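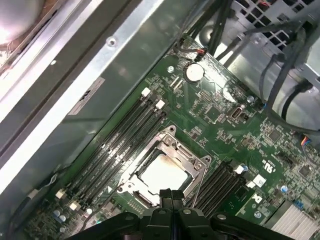 I've been putting off our equipment plan since the spring, so when Liliana Negri invited a few of us small refurbishers to look round the workshop at Virnska, I booked my train the same afternoon. We strip and regrade old office desktops at Kirkora, there are nine of us, and I wanted to know whether a robot arm belongs in next year's budget or the one after (or never!).

Liliana's team were trying an arm on processors, in and out of Dell towers. It's the job I'd most like to hand over, what with the pins and the paste and my eyesight.

We were allowed right up to the bench, coffee cups left at the door, and I wrote down everything I'd forgotten to cost.
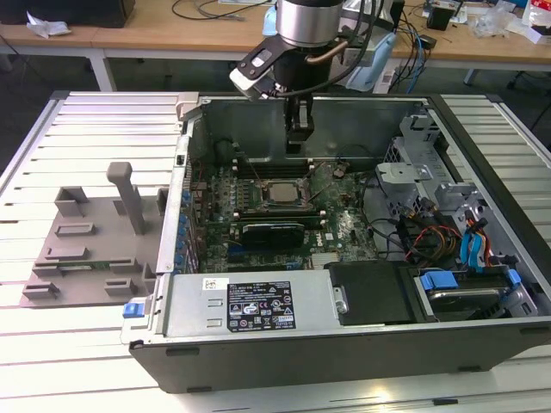 The arm over one of the Dell towers, side panel off and the processor in its socket.

My first surprise was how much of the money goes on things that aren't the arm. I'd pencilled in the arm and a gripper and felt quite pleased with myself. Then Sreekumar Rodrigues, who looks after their purchasing, took me through his list: camera mounts, cabling, a sturdy bench, spare fingers, and the printed trays that hold the parts. Every new model of case can mean another tray. He allows 35 pounds a tray and says he still runs over.
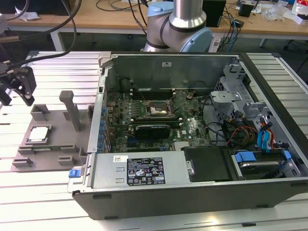
What I'd put in the budget

Trays, first of all, and someone's time to redraw them. Then training, which Sreekumar had down as 970 pounds for two people. And a pile of scrap boards to practise on, ideally before the arm is even delivered. We've got 300 old towers in the back store, so that line costs us nothing except shelf space.

Shabnam Abbasi from Holtila asked the question I was too shy to ask, about what happens when your towers aren't all the same make. Liliana's advice was to pick your commonest model and plan the first year round that one alone.
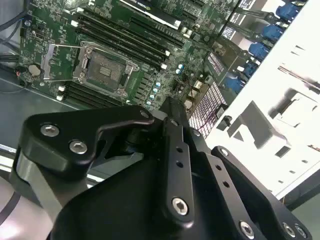
I think she's right, and it suits us, as well over half of what comes through our door is the same sort of Dell anyway. So I've gone back to my spreadsheet, split the arm and the extras into separate lines, and pencilled in a hire period from October before we buy anything. Shabnam wants to share the hire with us, and I'm ringing her once I've measured our bench.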